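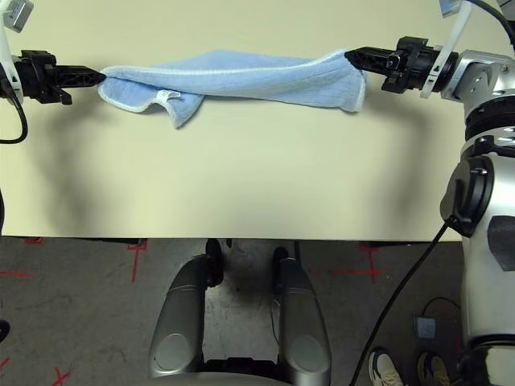
4.2 The towel at the table

Of all the household textiles our participants talked about, the small towel was the one they had the most to say about, and we had not expected this when we planned the interviews. We had prepared a long list of questions on bed sheets, which are large and awkward and which most people will complain about if you give them half a chance, and only a short one on towels. By the second visit in Clerkum we had turned the two lists around.

Part of the reason lies in how people begin. A sheet is usually started standing up, often with a second person at the other end, while a towel can be dealt with at any clear surface by one person alone. In the homes we visited that surface was nearly always the kitchen table. Edeltraud Brandes, who let us sit with her through two full baskets of washing, described her first move as "finding the ears," by which she meant the two corners of one short or long side, whichever came to hand. Once she had them she would draw the cloth out sideways and let the rest hang or lie as it pleased. We have kept her phrase in our coding scheme, where it names the stage between picking the towel up and making the first fold.

Figure 3. Light blue microfiber towel held by two corners over a cream-colored tabletop. The hem runs along the top, and the care label shows on the loose lower flap.

The towel in Figure 3 is at this stage. The ears have been found, but the cloth between them is not taut; it sags and folds, and toward the right it gathers into a rounded bunch. Several participants had firm views on this kind of slack. Helmut Frerichs always gave the cloth a good snap before laying it down, and thought anyone who skipped the snap was storing up trouble for later. Hannelore Gerlach preferred to lay the towel down just as it was and stroke it flat with the side of her hand, starting in the middle and working outward, and she told us with some pride that her mother had done it the same way on the same table. Both of them ended up with very tidy piles, so we are in no position to take sides.

The care label deserves a few words of its own, small as it is. We had thought of it as a nuisance, something to be tucked away, and for 5 of the 7 households it was just that. In the remaining 2 it served as a landmark. Sławomir Cieślak looked for the label before anything else and turned the towel until it lay underneath and to the left, so that every towel in his cupboard faced the same way. When a label had been cut off he used the hem instead, though he found this slower, and on plain cloths with the same edging all around he admitted to guessing. A white-edged hem against a colored cloth, like the one in the figure, was the sort he liked best.

Fabric came up again and again. Participants spoke of microfiber as light and obliging but apt to cling to itself, and more than one person reported that a corner they believed to be single had been two layers stuck together. Cotton terry was thought heavier and more honest in the hand. Linen had its admirers too, mostly among people who owned an iron and still used it. We noted these remarks as they were made and did not test them, and the reader should take them as the opinions of people who have folded a great many towels over the years.

In the written diaries, which the households kept through August, we coded 200 separate towel entries. The stage of finding the ears is mentioned far more often than the final fold, and usually with a small grumble attached. Mattes Wegener, who coded the diaries independently of the interview team, suggested that the final fold goes unmentioned because by then the thoughts have moved on to the next towel, or to lunch. We find this convincing, and return to it in Section 5, where the towel entries are set beside those for pillowcases and napkins.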